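Geltetti Screening Room and Store – pre-season safety checklist with comments

Checked by: Hooman Ghorbani
Date: 1/23/26
Applies to: screening room, projection booth, print store, work room, foyer
Next full check: before the short film weekend

Key: OK = no action. ACT = action needed before public use. WATCH = usable, look again next time.

1. SCREENING ROOM

1.1 Fire exits clear and unlocked during opening hours – OK
Both doors open outwards with one push. The left one used to stick in damp weather and has been planed.

1.2 Exit signs lit with house lights down – OK
Tested with the room fully dark. The sign at screen left throws some green on to the corner of the screen. Gulyás has asked whether it can be hooded for his film. It can't. He may move the screen masking in by a hand's width if he wants to.

1.3 Emergency lighting, full discharge test – OK
All fittings stayed on for the whole test. Entered in the log book.

1.4 Seats fixed and undamaged – ACT
There are 51 fixed seats. Row C seat 4 rocks, with one bolt missing at the floor. Tape it off until mended. Row E seat 2 has a split cushion, cosmetic only.

1.5 Aisles and steps – WATCH
Step edging on the right aisle is lifting at the third step. Glued down in December and already coming up at one end. It wants screws.

1.6 Wheelchair spaces – OK
Two spaces, level floor, clear view of subtitles. Please stop storing the lectern there between events.

1.7 Sound level – WATCH
The Skokberg programme has two films with long passages of low tone. At the setting asked for by the film-maker the ceiling panels buzz over rows A and B. I had the panels looked at from a ladder and the clips are sound, but I'd like the level brought down a notch. A notice about loud sound goes on the door in any case.

1.8 Flicker warning – ACT
Three of the shorts have fast flashing images. The warning is in the printed programme but missing from the website and the foyer board. It must be in all of these places before tickets go on sale.

2. PROJECTION BOOTH

2.1 Extinguisher present, in date, right type – OK
CO2, on its bracket by the door.

2.2 Digital projector: filters, exhaust, temperature – OK
Filters changed. Lamp hours stand at 3,000, inside the limit we set ourselves. Order a spare now, as the last one was slow to arrive.

2.3 16mm projector: guards, belt, earth – ACT
The belt guard is held by one screw out of two. The machine runs well enough but must not be used with an audience until the guard is fixed properly. Gulyás is showing his second reel on 16mm, so this comes first on the list.

2.4 Film path clean – OK

2.5 Port glass intact – OK
Small chip at the bottom edge, outside the beam. Same as last time.

2.6 Booth floor clear of cables – WATCH
Better than it was. One lead still crosses the doorway to reach the extra player. Cable cover on it for now, new socket wanted.

3. PRINT STORE

3.1 Cans labelled on edge and lid – OK
The store list has 3,886 entries. I checked the shelves by the door against it and found no gaps.

3.2 Vinegar smell or signs of decay – ACT
Two cans on the bottom shelf smell strongly. Both moved to the outer cupboard and tagged. They should be looked at by someone with the right gloves and a working fan, and not opened in the store itself.

3.3 Shelving fixed to wall – OK

3.4 Heavy cans below shoulder height – WATCH
The long reels from the Proden gift are still on the top shelf. Two people to lift them, every time, until they are moved down.

3.5 Nitrate film – OK
None held. If a can arrives without paperwork it stays outside until it has been identified.

4. WORK ROOM AND TABLES

4.1 Table tops clean and in good order
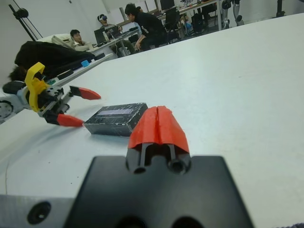
The splicing bench gets wiped before any film is laid on it, and that includes the light box and the rewind arms. Cotton gloves are in the drawer. Any other table used for handling film should be kept as bare as the white one, with nothing larger on the working side than a small black box lying flat. Drinks stay in the foyer. Rated OK, though the bench had tape scraps under the left rewind.

4.2 Splicer blades covered when not in use – ACT
One blade found bare in the drawer with the gloves. Cover fitted. Used blades go in the sharps tin.

4.3 Film cleaner stored in the metal cupboard – OK
Lid tight, label readable. Window open when in use.

4.4 Portable appliance test labels – WATCH
Light box and desk lamp are due soon. Viewer is new and has no label yet.

5. FOYER

5.1 Head count at the door – OK
Clicker works. Count includes staff and guests of the film-makers.

5.2 Installation loop – WATCH
The Skokberg loop plays on a monitor by the stairs. Stand is weighted and does not tip when pushed. People stop to watch it and block the bottom step, so move it along the wall by a metre.

5.3 First aid box – ACT
Plasters and eye wash low. Reorder both.

Items marked ACT go to me when done, with initials and a note of what was changed.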